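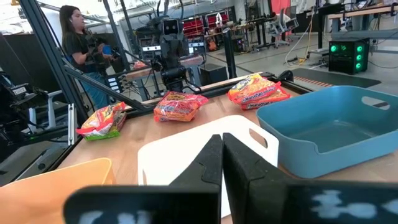 Tumirdale Packing Hall, open day visit

The open day ran from mid-morning to 4 p.m. in May. I went for the household kit line, where dry groceries are sorted into plastic bins and baskets before being boxed for delivery. The hall is operated by Forkalside, which also runs the warehouse next door. The warehouse was closed to visitors.

Entry is by the side door on the loading yard. Parking is on gravel and slopes toward the drain. Bags go in lockers, which take a coin and return it. The handout is a folded sheet with a floor plan; the plan shows the old position of the tape machines and should be ignored on that point.

Floor area and throughput

The hall covers 3,000 square feet, divided into a receiving strip, sorting tables and a boxing area. The figure given for the previous month was 1,059 kits. I asked whether that counted repacked returns and was told that it did. Returns are opened, checked and packed again under a new number, so the count is one of packing operations and will overstate the kits delivered.

Sorting tables

The tables have light wood tops. I had expected steel, as in most food halls I have visited, but everything handled here is sealed by the manufacturer and the tops are wiped down between shifts. The finish is smooth enough that a flat noodle package slides when pushed with one finger. The plastic containers slide as well, which is a nuisance when loading them one-handed.

Goods come to the table loose. The instant noodles in use were Maruchan, in the usual soft wrap with crimped ends. This format is awkward to sort. The block inside is rigid but the wrap is oversized, so packages laid on one another tend to shift at the crimp. The method shown was to lay them flat, block over block, with the crimps to the same side. Standing them on edge saves floor area in the bin, but the row falls over as soon as one is removed.

Snack bags are the opposite case. They weigh almost nothing and take up most of the volume. They go in last, upright where the container is deep enough, and nothing goes on top of them.

Containers

The bins and baskets are color coded, but the code is by route and has no connection with contents. I saw teal-blue, orange and pale yellow in use. The supplier is Böttcher, and the sample shelf near the lockers had the full range with prices removed.

The teal-blue bin is the large one. It has smooth walls, rounded corners and a dip in one rim that makes it easier to reach in without lifting the arm over the edge. Rounded corners waste a little space with boxed goods and none with bags. The yellow basket is wider at the top than at the bottom, so empties nest, and a nested stack takes up far less shelf than the same number of straight-sided bins. The cost of the taper is that rigid items on the lowest layer have to be smaller than the rim suggests. New packers are said to misjudge this for the first week.

Handle openings are plain oval cutouts. They are adequate for carrying dry goods over the distances involved. The opening also gives a quick check on whether there is anything inside at that level, though small items below it will be missed. 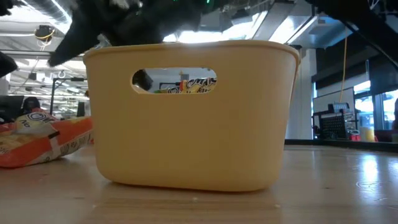

A packer on the afternoon shift disagreed with me about the cutouts, saying that the opening was the first thing she would change, since a thin bag works its way out through it when the basket is carried at a tilt, and that she turned her snack bags so the wide face sat against the wall. I tried this with a basket from the sample shelf and two bags of chips. With the wide face against the opening the bag stayed put. With the narrow end facing it, a corner came through on the second lift.

Cutting boards

Boards are included in the starter kits for people moving into a first apartment. The board is the longest flat item in the kit and sets the size of the shipping box. It is placed against the long side, handle slot up, and the groceries are built up beside it. An earlier layout put the board on the bottom; this was dropped after complaints about bent box flaps.

Labeling

Labels are printed with Cakero, which replaced a spreadsheet last winter. The demonstration took about 2 minutes per kit, including one reprint. The route color appears as a word on the label as well as a stripe — a sensible provision, as the stripe for orange prints close to the one for yellow.

Practical notes

The afternoon was quieter than the morning. The floor is hard and there is no seating past the lockers. Coffee was available in the receiving strip until 2. Questions about container dimensions are best taken to the sample shelf, where a tape measure is tied to the upright. Visitors may handle the empties but should put them back nested by size.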